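**Shared Bathrooms and Morning Wait Times in Student Housing**
Ebony Pirihi and Heather Cartwright
June 19, 2025

## Background

Sismont Hall has 49 residents on its second floor and 6 sinks. Most first classes start at the same time, so most people want a sink at the same time. We wanted to find out how long residents wait and what they do while they are at the sink.

## Method

We handed out a one-page survey in February and kept a sign-in sheet by the bathroom door for 5 mornings. Residents wrote down when they arrived, when they got a sink and when they left. The survey asked which tasks they did there and which ones they could do in their own room. 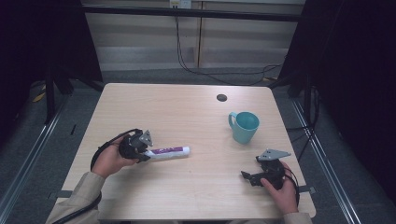 Names were left off both forms. We dropped any line on the sheet that had a missing time. Heather entered the data and Ebony checked it against the paper copies.

## Results

The longest waits came in the half hour before first class. Early risers hardly waited at all. Brushing teeth was the most common task on the survey, followed by washing the face and shaving. Residents who also did their hair at the sink stayed the longest, and many of them said they had a mirror in their room.

Few people said they would get up earlier to avoid the line. More said they would move one task to their room if there was a good place to do it. 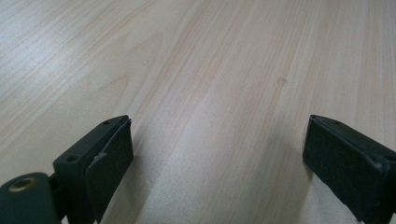
The comments section brought up storage more than we expected. Several residents carry everything back and forth because there is no shelf, and they lose time setting up and packing again.

## Limits

We only looked at one floor. Trarnstead Hall has a different layout, and its results could be different. The sign-in sheet also depended on tired people reading a clock correctly.

## Recommendations

We suggest a wall shelf above each sink and a long mirror in the hallway. A budget of $1,000 should be the upper limit for a first trial on this floor. The sign-in sheet should be repeated after the shelves are up, using the same form.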